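Filtering grasp candidates in clutter with the Killach planner

Last updated: July 19, 2021

This page covers the candidate filter that sits between the grasp sampler and the motion planner. It assumes you have a working Killach install, a simulated arm with a parallel gripper, and a scene that loads without warnings. If the sampler itself is not returning anything, fix that first. The filter can only remove candidates, never add them.

1. Set up the scene

Load a counter scene with a mix of tall, flat and thin objects. Flat items such as books test the height threshold. Thin ones such as spoons tend to vanish from the segmented cloud, and plants give you ragged geometry that no bounding box fits well. Leave the objects close enough together that at least one approach to the target is obstructed.

Every object needs a collision mesh as well as a visual mesh. Plamuritz exports both by default, but older scene files often carry only the visual one, and the planner will then pass straight through the object without complaint. Run the scene check and read the full list it prints – the summary line hides missing meshes.

2. Check clearance at the target

Move the arm to a hover pose above a tall object and pause the simulator. Open the clearance overlay and read the smallest distance between the gripper, or anything it is holding, and the next object down.

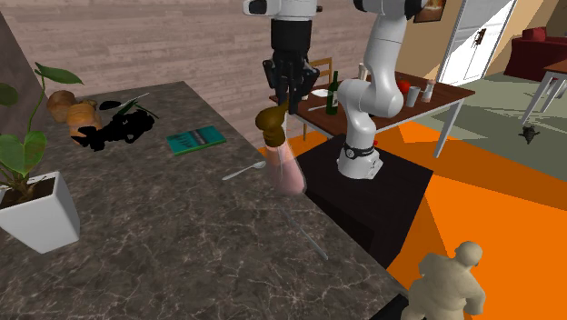

Hover pose over the tall pink glass, brown object at the gripper.

A held object must be attached to the gripper link before you read this value. If it is not attached, the checker measures from the fingertips and ignores whatever is below them. The attach call takes the object name and the list of links allowed to touch it. Pass both fingers and the palm, otherwise the first collision query reports a contact and every candidate is rejected.

Translucent objects need one more setting. The simulated depth camera can be told to treat them as solid or to let rays through. Use solid while tuning, then switch to pass-through for a final run, where the glass will come back with holes in its cloud. Eleri Mathias wrote the padding option for this case in May. It grows the fitted primitive by a fixed margin and works well for anything close to a cylinder.

3. Set the filter thresholds

The filter reads its values from the Gethin block in the planner configuration:

max_tilt_deg: 90
min_clearance_cm: 2
max_candidates: 8
retry_limit: 2

max_tilt_deg is measured from vertical. At 90 the filter accepts everything from straight down to fully horizontal, and you should start there so that nothing is hidden from you. Reduce it once you know which approaches are useful on your scene.

min_clearance_cm applies to the final approach segment only. The transit path has its own value in the motion planner block, and the two are easily confused. If you raise the clearance and nothing changes, check that you have edited the right block.

max_candidates is applied after sorting by score. A low value keeps planning quick, but on a crowded counter the best-scored grasps often share the same obstructed approach and all fail together. Turn on diversity sorting before raising the number.

4. Run the lift test

Restart from the saved scene state and run the full sequence on a narrow-topped object. Pump bottles are a good choice: the body tapers, the nozzle sticks out to one side, and the sampler tends to place grasps across the nozzle unless the filter removes them.

While the arm moves, log three things: the candidate index, the rejection reason for each candidate above it, and the smallest clearance along the path. Delyth Owen's log viewer in Leseck plots the last of these against time. A sharp dip at the start of the lift usually means the retreat direction is being taken from the gripper frame instead of the world frame. Set retreat_frame to world and repeat.

Pause during the lift and compare the object pose with the gripper pose. The offset should match the one stored at attach time. If it drifts over several steps, the contact friction is too low or the fingers are closing on the padded primitive when they should be closing on the mesh.

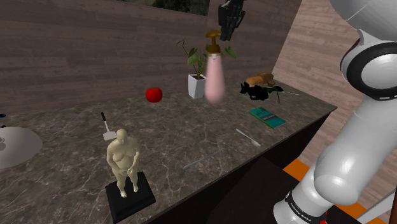

5. Common faults

All candidates rejected, reason "self": the touch links are missing from the attach call. See step 2.

All candidates rejected, reason "scene": the support surface is inside the clearance margin. Add the counter to the ignore list for the final approach, and only for that segment.

Plan succeeds but the arm clips a plant: the leaves have no collision mesh. Fit a convex hull to the whole plant and accept the lost space.

Different results on each run: the sampler seed is unset. Fix it in the scene file, as the command-line value is overwritten on load.

Contact: use the planner mailing list | © 2021 Killach project | Back to top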